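Search this journal Enter keywords Go

5.2 Putting the bathroom things away

The chore we had expected to be dull was tidying a washstand. Folding had eaten most of the spring and all of our goodwill, and the Vatlow group had already reported that a two-fingered hand could pick up rigid objects with something close to boredom. We therefore allotted the washstand task 200 demonstrations, against 300 for towels, and assumed we would be finished before July.

The task is simple to state. A mug, a toothbrush and a tube of toothpaste are left on a table in whatever condition the previous person thought acceptable. The mug must be set on its coaster, mouth upwards, and the brush and tube placed inside it. A child of five does this under protest. Our policy, trained on the Stukulix code with the settings given in Section 3, does it under no protest whatever and frequently puts the brush beside the mug with great care.

Of the 54 test runs, those that failed did so in ways we found instructive once we had stopped being annoyed. The tube was the chief offender. It is stiff at the cap, soft in the middle and flat at the seal, so a grip that is right at one height is wrong a thumb's width higher. Demonstrators adjusted for this without noticing and could not afterwards tell us what they had done. The mug gave trouble of a different sort: a mug on its side has to be turned as well as lifted, and the handle is in the way of every sensible approach except the one the policy did not choose.

Using two hands helped less than we had hoped. On 7 runs the second hand arrived in time to be useful. On others it waited at the side like a guest unsure whether to help with the washing-up.

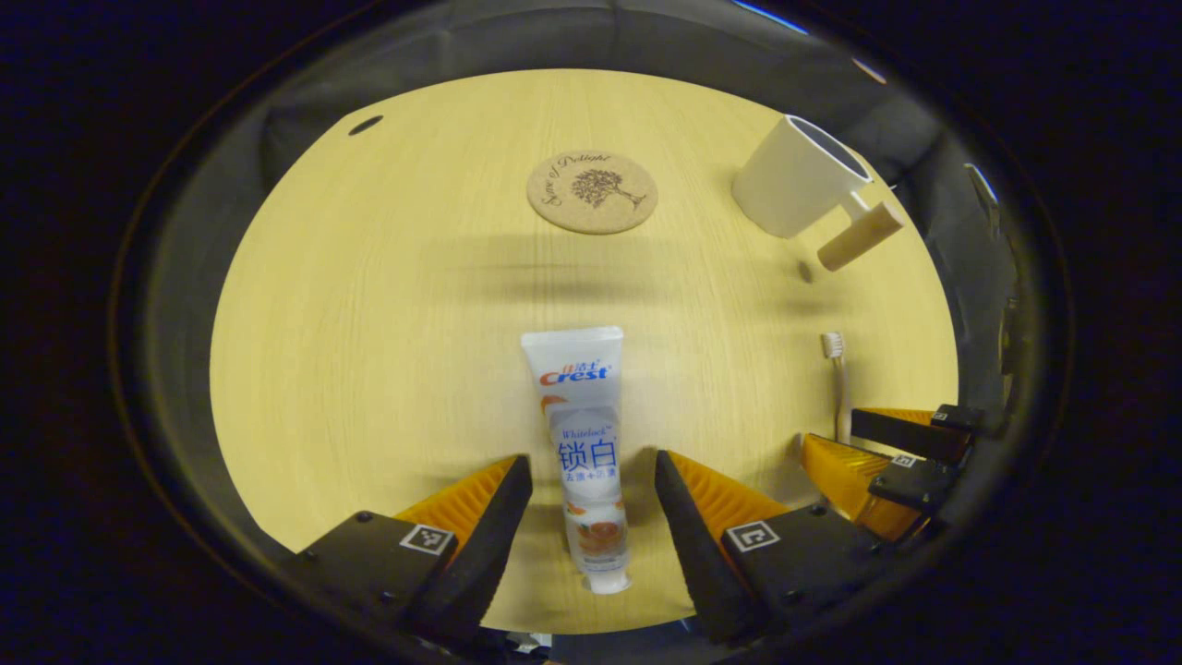

Figure 6. Washstand task, view from one gripper. The tube stands on its cap between open fingers; the mug is on its side, off the coaster.

Oranuch Petchrat objected, on reading a draft, that we were grading the machine on the wrong chore. Anyone can put a toothbrush in a mug, she wrote, and the work in a real bathroom is deciding which things belong there at all, which are finished and which are only pretending to be. She would not pay for a robot that could do the first and had to be told the second.

We accept the point and have no data on it. The Chaimongkol trials included a sorting stage, but the objects were labelled in advance, and the Heken arm was never asked to throw anything out.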